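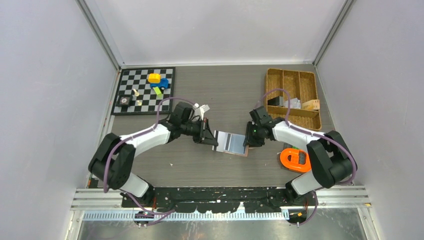
Photo: Zahira Hutapea / Flesness

Uvard Frequently Asked Questions

Uvard is the control and planning software for the two-arm bench cells at Flesness. It reads the cameras, plans motion for both arms, runs the grippers and records every session. The questions on this page come from new users and from the support inbox. If yours is missing, write to Gilang Pasaribu, who keeps the page up to date.

GENERAL

Which cells does Uvard run on?
Any cell with two arms facing a shared work surface and at least one fixed camera. A single-arm cell will start, but the pair planner stays off and you lose the two-handed skills.

Is Uvard the same as Willix?
No. Willix is the older scheduler. It hands out jobs and knows nothing about where the arms are. Uvard takes a job from Willix, works out the motion and reports back when the job ends. You can run Uvard without Willix by starting jobs from the console.

Who do I ask about what?
Planner and collision questions go to Mervin Gauthier. Camera and calibration questions go to Fikri Oei. Logs, storage and accounts go to Gilang Pasaribu.

PERCEPTION

How does Uvard find an object on the surface?
It runs in two passes. The first pass separates everything that is not the work surface. The second pass fits an outline to each region and gives it a position and an angle. Flat objects get a rectangle with a tilt angle, and the grasp points are placed on its short sides by default.

A striped object is being split into two. Why?
The first pass looks for strong edges, and a band of dark and light stripes across the middle looks like a border between two things. Turn on "merge touching regions" in the perception panel. If one half is white and the other is blue-gray, as on the flat piece between the grippers in the photo, you may also need to lower the color weight. Images use the usual 0 to 255 range, and a color weight of 35 is a good place to start.

Do the items at the back of the cell confuse it?
They can. A chessboard is the worst offender, as its squares give the edge finder a lot to chew on. Draw a keep-out region over any area you don't plan to pick from. Trays and boards can stay where they are as long as they are inside a region. The planner still treats a keep-out region as solid up to the height you enter, so enter a real height.

Does the grain of the work surface matter?
Only if you skip the background step. Record a background with the surface clear and the lights set the way you will use them. Redo it if you change the surface or the lights.

PLANNING AND CONTROL

How do the two arms avoid each other?
Both arms are planned together as one system. Uvard does not plan the left arm first and then fit the right arm around it. This takes longer, but the older one-then-the-other planner got stuck whenever the grippers met over the same object — and that is most of what people use these cells for.

What does the pair grasp do?
It brings one gripper to each end of an object and holds both there until the two arms report ready. Neither gripper closes on its own. If one arm is late, the other waits for 6 seconds and then backs off. You can change the wait in the skill file.

Why does the planner refuse a path that looks clear to me?
Check the cable model first. Each arm has a cable running along its links, and in some poses it stands up in a tall arch well away from the arm. Uvard wraps that space in a simple shape and will not let the other arm through it. If your cables are routed differently from the default, measure the highest point of the loop and enter it under "arm accessories." Please don't turn the cable model off. Higinio Barrera can help with odd routings.

Can I set a different speed for each arm?
Yes, but not during a pair skill. In a pair skill the slower limit is used for both.

What is error 3620?
The two arms disagree about where the shared object is. Each arm keeps its own estimate, and the error is raised when the estimates drift too far apart. The usual cause is an old calibration on one side. Run the pair calibration again. If the error comes back right away, save the log and send it to Fikri Oei.

TOOLING AND LOGS

What gets recorded in a session?
Joint positions, gripper commands, camera images, the plan that was chosen and the plans that were rejected. Rejected plans take up a lot of space. You can leave them out under "log detail," but support will ask for them if you report a planner problem.

How do I replay a session?
Open it in Chong, the viewer that installs with Uvard. Drag the time bar and both arms move in the 3D view next to the camera image. Press R to show rejected plans. Chong does not connect to the arms, so it is safe to use while the cell is running something else.

Can I write my own skills?
Yes. A skill is a short Python file with a start check, a list of steps and an end check. Copy the folder named "pair_basic" and edit it. Run the new skill in simulation before you run it on the cell. The console will block it until a simulation run has passed.

Will my skills from the previous release still work?
Most will. The May release renamed the gripper calls, and the old names print a warning. They will be removed in the next release.

Where do I report a bug?
Use the "report" button in the console. It attaches the session log and your settings. Add a sentence on what you expected the arms to do.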